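Chapter 4
The Bag and the Bare Table

Before you read on, go and get a bag. Any bag you use a lot will do, as long as it has a zip. Mine is a soft black one I've carried for years, and it was sulking under a coat when I went to look for it. Bring it to the biggest table you can get at, put it on a chair nearby and leave it shut for now. We'll want the table first.

I learned this the wrong way round. When I started working on the packing course at Stirkwood I was full of clever ideas about pouches and rolling things up, and I'd tip my bag out on the bed and dive straight in. Then I'd lose a sock in the duvet, or put the phone lead on the pillow and find it there after I'd zipped up. It was Deepak Mathur, who taught the course before me, who told me to stop packing on a bed. "Pack on a table," he said, "and clear it first." I thought he was being fussy. I tried it his way for one trip to Jasville and I've never gone back (to the bed, I mean – I've been back to Jasville plenty).

So this chapter is about two very plain things, the surface and the bag, and how to get them both ready before a single item goes in. Chapter 5 deals with what you pack. If you're tempted to skip ahead to that one, I do understand, but the exercises there won't make much sense unless you've done these.

4.1 The surface

Clear the table completely. By that I mean the fruit bowl goes, the post goes, and so does the mug you're still drinking from. A pale table is lovely for this if you've got one. Dark leads and black socks show up on it straight away, and so do crumbs, which you may as well wipe off while you're there. If yours is dark, or it's got a busy grain, throw an old white sheet over it and pull the sheet tight so there aren't any folds for small things to roll into.

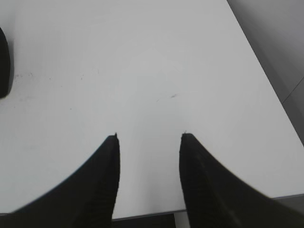

Figure 4.1 A pale, smooth table surface. Small marks like these don't matter for sorting.

People do worry about marks! Every time I run this as a class, somebody starts scrubbing at a scratch and ten minutes have gone. Leave it. You want a surface that's flat and plain enough for you to spot a hairgrip on it, and that's as far as it goes. The only marks I'd bother with are sticky ones, and those come off with a damp cloth.

Light makes more difference than the table does. Stand where you're going to work and look down. If your own shadow falls across the middle, move round to another side until it doesn't. In the evening I drag a lamp over, and it looks daft, but it has saved me from leaving behind more than one black glove. You'll probably notice that one part of the table is brighter than the rest whatever you do. Make that your spot for small things and put the jumpers and shoes out towards the dim edges, where you'd be able to find them with your eyes shut.

How big should the table be? Big enough to lay everything out without piling. Mine is barely that, and for a longer trip I do it in two goes, clothes and then everything else. Vivek Grewal, who read an early version of this chapter for me, uses an ironing board and says it's fine. I've tried it and I think he's wrong – things slide off – but if an ironing board is what you've got, have a go and see how you get on.

4.2 Getting to know the bag

Now fetch the bag from its chair. Don't open it yet. Run your hands over the outside, slowly, and see what you can feel through the cloth. You'll be surprised by how much is still in there. The first time I did this with a class I felt very smug about my own "empty" bag until I found a spoon in it.

Soft bags and stiff bags want quite different treatment, and I'll be talking mainly about soft ones. A stiff case tells you its shape before you start. A soft bag takes its shape from whatever you shove into it, so if you put a shoe in sideways you get a bag with a shoe-shaped lump that digs into your back all the way to the station. Squash yours flat, then let go. Does it spring back a bit, or does it just lie there? Mine just lies there. With a bag like that you need something firm going in early, down the side that sits against you, and a folded jumper does very well.

Next come the fastenings, and I'd like you to spend longer on them than feels sensible. A bag nearly always gives out at the zip before the cloth wears through. Have a close look at the part you hold. On a lot of bags there's a metal pull with a slot at the far end, and a ring or a loop of cloth can be put through that slot to give your fingers something bigger to grab.

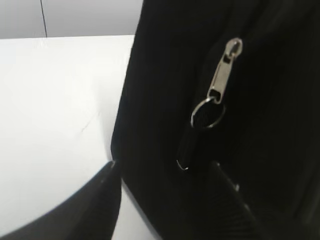

I'm a great believer in these little additions, and they're cheap too. With cold hands or gloves on, a bare metal pull is a nuisance to get hold of, and you end up yanking it off to one side, and that's how the teeth start to part. A bit of ribbon will do the job, or a loop cut from an old lanyard. Ignacio Ferreira ties a different colour on every bag in his house so that his children can tell them apart in a dark hallway. I've got plain black on mine, which matches beautifully and can't be seen at all, so I go by feel. Please do as Ignacio does and pick a colour.

If you use a split ring, check that it's properly closed. They get forced open a touch when you thread something thick on to them and they don't always spring shut again. Run a fingernail round the ring. If it catches on a gap, swap the ring for a new one now, before it lets go of whatever's hanging from it.

Then test the zip itself. Pull it the whole way open and the whole way shut, holding the cloth flat with your other hand, and listen. You want the same sound from end to end. A change in the sound usually means a bit of thread or fluff, and you can pick that out with tweezers. For a zip that's just stiff, rub the tip of an ordinary pencil along both rows of teeth and run it up and down until it loosens. Wipe off the spare graphite afterwards, particularly if you're about to pack a white shirt.

4.3 Emptying out

At last you can open it. Take things out one at a time and put each one down in a place of its own on the table. I know it's quicker to turn the bag upside down and shake. You can do that at the end for the crumbs, over the bin, but if you do it at the start you'll have a heap, and then you've got two jobs instead of one.

Go through every pocket, including the ones you swear you never use. Phong Khương sent me a long and very funny letter last July after working through this section. The bag had been emptied, washed and hung up to dry, and only then did the pocket inside the pocket come to light, with a train ticket to Stirkwood in it that had gone to porridge. I've put a line about inner pockets into the exercise below, so thank you, Phong.

When the bag's empty, weigh it. Kitchen scales will do for a small one. Mine comes to 600 grams with nothing in it, and I'd have guessed half that. Write the figure inside the cover of your notebook, as you'll need it for the sums in the next chapter.

Words to know

Pull: the part of a zip you hold.
Slider: the part that travels along the teeth. The pull is fixed to it.
Split ring: a ring of coiled wire, the sort you'd keep keys on.
Dead weight: what the bag weighs with nothing in it.

Exercise 4A

Allow 50 minutes for this, and do it on your own the first time.

Clear your table and find the spot with the best light. Feel the shut bag from the outside and write down everything you think is in it. Then empty it, one item at a time, going into the inner pockets as well, and tick off whatever you guessed correctly. My best score so far is poor and I won't be printing it.

Put a pencil mark beside anything on your list that you haven't used since you last emptied the bag. Leave those things at one end of the table while you check the zips. If you're sharing the table with someone who wants their dinner, a tray will hold them until you start Exercise 5A, where you'll decide which of them gets to go back in.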